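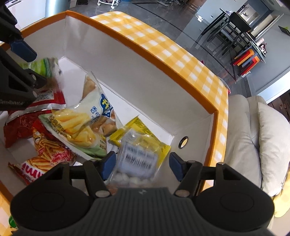 图1 软包装取放测试,双夹爪同时在箱内作业,手持夹爪端相机视角

Grasora项目阶段进展报告
提交对象:Finda项目管理部
报告日期:2025年1月18日星期六
报告类别:夹爪与指垫对比,软包装物品部分

一、本阶段工作概况

本阶段的任务是在家居环境中比较手持夹爪的指垫、夹爪端相机的安装方式和两种控制器设置,物品限定为小包装零食。按照立项时的约定,这部分结果用于决定后续机械臂末端的配置,选型结论在下一阶段提交。

截至报告日,共完成有效取放记录136条,覆盖30种包装。包装类型有充气枕式袋、锯齿封口小包、带标签的透明袋和反光膜袋。原计划中的纸盒和塑料瓶没有列入本阶段,理由在第六部分说明。

双夹爪协同部分已经开始,进度比单夹爪慢。单夹爪的记录已全部整理完毕,双夹爪的记录还有一部分没有完成标注。

二、测试安排

测试物品放在一只敞口大箱内,箱内壁为白色,箱口边缘为橙褐色,箱子放在铺了黄白格桌布的台面上。零食袋随意堆叠,不要求摆正。每次开始前由操作员把袋子重新打乱,打乱的方法写在操作单里,主要是防止同一种袋子总是落在同一个角落。

操作员用手持夹爪伸入箱内夹取指定的一包,提出箱口,放到台面的指定位置。双夹爪任务要求两只夹爪同时在箱内工作,一只夹取时另一只可以拨开上层的袋子,也可以各取各的。两种做法都有记录,标注时分开统计。

选用敞口箱,是考虑到家庭里的零食和杂物大多就是这样收着的。箱壁会限制夹爪的进入角度,靠壁的袋子比中间的难取。此前在平台面上做的预试没有这个问题,预试数据因此没有并入本报告。

测试在有沙发、桌椅的室内进行,没有清空周围物品,也没有另加背景板。地面为深色光面砖,有反光。对相机来说这种背景比较杂,但与将来的使用环境接近,本组认为应当保留。

三、指垫对比

参与比较的指垫有三种:软质平面指垫、带横纹的指垫,以及前端削薄的指垫。三种指垫的安装接口相同,更换时不动连杆。

软质平面指垫在夹取充气枕式袋时表现稳定,夹住袋身中部即可提起,袋子很少转动。夹取扁平小包时效果较差,指垫前端偏厚,插不到袋子下面,操作员往往要先把袋子推到箱壁边,让它翘起来再夹。这个动作多花时间,也容易带动旁边的袋子。

带横纹的指垫对反光膜袋有帮助。膜面较滑,平面指垫夹住后偶有滑脱,横纹指垫的滑脱明显减少。缺点是在薄透明袋上会留下压痕,内装物较脆时操作员反映能感到有碎裂。是否造成实际损坏没有逐包拆检,这里不下结论。

前端削薄的指垫最适合夹封口边。锯齿封口处材料硬,夹住后袋身自然下垂,提出箱口时不易碰到边缘。问题在于接触面小,夹到内装物较重的袋子时会慢慢下滑。另外,削薄部分的磨损比预期快,测试后期已经能看到边缘起毛,需要更换。

综合来看,30种包装中有11种在三种指垫下都能顺利取出,指垫的差别对它们没有影响。其余包装或多或少受指垫影响,其中反光膜袋和贴在箱底的扁平小包最敏感。下一步的测试会把那11种移出对比组,只留作检查设备状态用,每次开工前取一遍,确认夹爪、相机和记录程序都正常。

目前的初步意见是以软质平面指垫为基础,把前端厚度减下来,纹路只做在前端。Oosthuizen加工组已收到图样,正在评估能否在原有模具上修改。如果必须新开模具,费用会超出本阶段预算,届时另行书面申请。

四、夹爪端相机

相机装在夹爪上,画面下方始终能看到夹爪主体和两侧指垫。这种安装方式的好处是指垫与物品的相对位置清楚,操作员回看记录时可以直接判断是哪一侧先接触。以图1为例,左侧指垫贴近透明小包,右侧指垫靠近箱内壁,与小包之间留有间隔,夹取姿态能够一眼看明白。

遮挡是主要问题。夹爪主体和转轴部分占去画面下部,当目标在夹爪根部附近时,相机只能看到一部分。图1中透明小包下面压着一只亮黄色小包,后者只露出几处边角,标注员需要参考前后画面才能划定轮廓。

箱内袋子颜色多,图案杂,相互叠压。红白相间的袋子弯折后,正面图案和封口边混在一起,自动分割程序常把它当成两件物品。反光膜袋在光照变化时会出现亮带,程序有时把亮带识别为边界。上述两类错误占了人工修正工作的大部分。本组试过降低曝光,亮带有所减轻,但箱子内侧暗部的细节随之变差,最后恢复了原来的设置。

运动模糊在双夹爪任务里更突出。另一只夹爪提着袋子移动时,袋子在画面中发虚,标签和文字读不出来。图1左侧那只夹爪夹着的黄绿色小包就有这种情况,靠近镜头一侧静置的袋子则基本清楚。对取放任务本身影响不大,对依赖文字识别的品类登记影响较大。现在的做法是在夹取之前登记品类,移动过程中的画面只用于轨迹。

相机的俯仰角试了两档。较低的一档能看清指尖,但看不到箱口,操作员提袋时容易碰到箱沿。较高的一档可以同时看到箱内和箱外的一部分环境,对定位有利,指尖附近的画面则变小。本阶段的正式记录统一采用较高的一档,便于定位算法利用室内的固定物体。较低的一档保留少量记录,供以后比较。

五、控制器设置

控制器一侧使用Dustbridge记录与回放软件,比较了两种设置:一种按固定开合速度执行,另一种根据指间阻力调整闭合速度。

固定速度设置简单,记录的重复性好,回放时与原始动作的差别小。夹硬一些的袋子没有问题,夹充气袋时常在接触瞬间把袋子弹开,需要重新对准。

阻力调整设置在接触后放慢闭合,充气袋被弹开的情况减少。代价是判断接触的门限不好设。门限过低时,指垫碰到旁边的袋子就会提前减速,在堆叠密的地方尤其常见;门限过高时又和固定速度没有区别。目前按包装类型分别设门限,操作员需要在开始前手动选择,忘记切换的情况发生过,相关记录已作废,没有计入有效数。

为减少人工切换,本组考虑由品类登记的结果自动带出门限。Dustbridge软件已有相应的参数接口,本组写了一个简单的对应表,正在试用。对应表暂时只包含测试过的包装,遇到表外物品时退回固定速度。

双夹爪同时工作时,两路数据的时间对齐出现过偏差。单看每一路都正常,合在一起后能看出一只夹爪的动作略早于另一只。原因查到是其中一路在启动时等待相机就绪,而计时已经开始。修改启动顺序后没有再出现。修改之前的双夹爪记录做了补偿处理,并在文件中作了标记,使用时可以筛掉。

六、与计划的差异

第一,纸盒和塑料瓶推迟。软包装的标注工作量比估计的大,如果同时铺开,两部分都做不完。经本组讨论,先把软包装做完整,纸盒和塑料瓶顺延至下一阶段。计划书中的总量不变。

第二,双夹爪记录数量不足。除了前述时间对齐问题,操作员的熟练程度也有影响。两只夹爪在箱内空间有限,连杆外侧的转轴部分体积较大,靠得太近会相互碰到。操作员经过一段练习后碰撞减少,但练习期间的记录大多不能用。练习时间今后单独列入排期。

第三,连续作业时间缩短。手持夹爪有一定重量,长时间伸入箱内操作,前臂容易疲劳,后半段的动作会变得粗糙。现规定每位操作员连续完成至多6次取放后休息,由另一人接替。这一规定降低了每天的产出,但作废记录随之减少,算下来没有明显损失。

经费方面,指垫耗材支出高于预算,主要是前端削薄的一种更换较频繁。相机和软件部分没有超支。人员费用按计划执行。明细表另附。

七、存在的问题

靠近箱角的扁平小包至今没有可靠的夹取方法。三种指垫都试过,成功与否主要看操作员的经验。将来换到机械臂上,这类动作恐怕难以直接复现,需要考虑增加拨动或倾斜箱体的步骤。倾斜箱体要改动测试台,本组倾向于先试拨动。

箱壁附近的光线偏弱,浅色袋子与白色内壁的界线不清楚,透明袋更甚。曾考虑在箱内贴深色衬纸,贴上之后分割效果改善,但衬纸会被夹爪刮起,反而增加干扰,已经撤掉。

包装上的条形码在平放时多数可读,袋子一旦弯折或被遮住就读不出来。品类登记目前仍以人工为主,对应表能否按计划自动使用,取决于这一环节能否改进。

数据命名前后不一致。早期文件按操作日期命名,后来改为按任务编号命名,两套名称并存给检索带来不便。统一改名的脚本已经写好,待全部标注完成后再运行,避免标注中途路径变动。

八、下一阶段安排

先完成余下的双夹爪标注,再开始改进型指垫的测试。改进型指垫到货时间由Oosthuizen加工组确认,如有延误,先做纸盒部分。

把对应表的试用扩大到全部软包装,记录自动选择门限与人工选择不一致的情况,每周汇总后调整。

选定一套配置装到机械臂末端,在同一只箱子里重复单夹爪任务,与手持记录对照。首轮只做那些手持条件下容易取的包装,箱角小包暂不列入。

纸盒和塑料瓶的测试最迟于7月结束,连同选型结论一并提交Finda。

九、需要贵方确认的事项

请确认纸盒和塑料瓶顺延是否需要办理计划变更手续。如需要,请提供表格样式。

请确认指垫耗材的超出部分能否从设备维护科目中调剂。

数据共享范围仍按原协议执行。记录中包含室内环境画面,对外提供之前由本组逐条检查,检查标准随下一次报告提交。

Grasora项目组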